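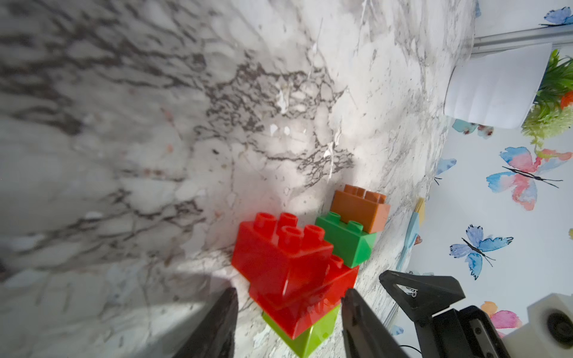 Posted by wristcam_wanderer, Thursday, 5 replies

House rules for brick stacking sessions — what do you all write down?

Hello everyone, and sorry in advance for the length, I never did learn to write a short post! I look after the tabletop arm work at our little place in Plokcombe, and since April we've been trying to agree on a proper set of rules for teleoperated pick and stack. We have a shared sheet called Mondo (don't ask, it stuck) and it has grown to 12 rules, half of which I suspect people skip. The ones I care most about are these.

Bricks start the episode wherever they land. No squaring them up by hand first. If a red one is leaning on another red one at a silly angle, wonderful, leave it leaning.

Fingers go down on both sides of the brick before anything closes. No scooping from one side and hoping.

The background stays busy. We like a patterned surface and a bit of clutter off to the side, and we swap it every 1,000 episodes.

Failed grasps are kept and labeled as failed.

I'd love to hear what you'd add or throw out. Our target is 2,000 episodes before we train anything, so there is still time to change our minds.

---

gantry_gran

Lovely post, and I agree with most of it, but I'm going to be a nuisance about the background rule. Every 1,000 is far too seldom. If half your set has butterflies down the right side, your policy may well learn that butterflies are on the right. We change ours every morning before the coffee is finished, and it costs us a couple of minutes. A drawer full of wrapping paper and placemats will do you fine.

Very much with you on keeping the failures. We threw ours away for the whole first winter and I still get cross thinking about it.

---

torque_and_toast

I'll disagree with both of you a little, kindly I hope! When we were setting up at Prorkham we changed everything all the time, and then when the success rate dropped we had no earthly idea which change had done it. Now we keep one plain setup as a reference and run the same short batch on it at the start of each shift. Vary the rest as much as you like after that.

Also, please add a rule about marble patterns. Dark veining next to a dark finger gave our segmentation a terrible time, and I spent a whole afternoon blaming the lighting. I wouldn't ban it (people do have marble-look counters at home, after all) but I'd write down which surface is in use for each episode, in the same words every time. We had "stone," "marble" and "the swirly one" for the same sheet.

---

wristcam_wanderer

Oh dear, "the swirly one" is very nearly what ours says. Adding a surface field tonight.

gantry_gran, you've talked me into swapping more often, though maybe every 200 or so to begin with, as my operators already groan when I come in with the tape. And the reference batch is a really good idea. Would you use the same brick layout each time, or only the same table?

---

torque_and_toast

Same layout, as near as you can get it. We taped outlines down. A single brick on its own, a stack of two, and one messy pile.

---

fujimoto_fan

Chiming in as somebody who uses the Fujimoto checklist at work — it has a line I think you're all missing, and it's about people. Hands stay out of the reach of the arm until the operator has said "stopped" out loud. It sounds fussy for plastic bricks, I know, but the habit carries over to the bigger arm down the hall, and that one will not be gentle with you.

I'd also question "no squaring up by hand." Do you mean never? If a brick drops off the table, surely somebody has to put it back.

---

wristcam_wanderer

Fair point, and badly worded on my part! Between episodes is fine, during one is not. If a brick goes over the edge mid-episode, we end it there and label it. And yes to saying "stopped" out loud, that goes at the top of the sheet, above everything I wrote.

---

gantry_gran

200 is still too many. But I'll take it, and I'll ask you again in a month.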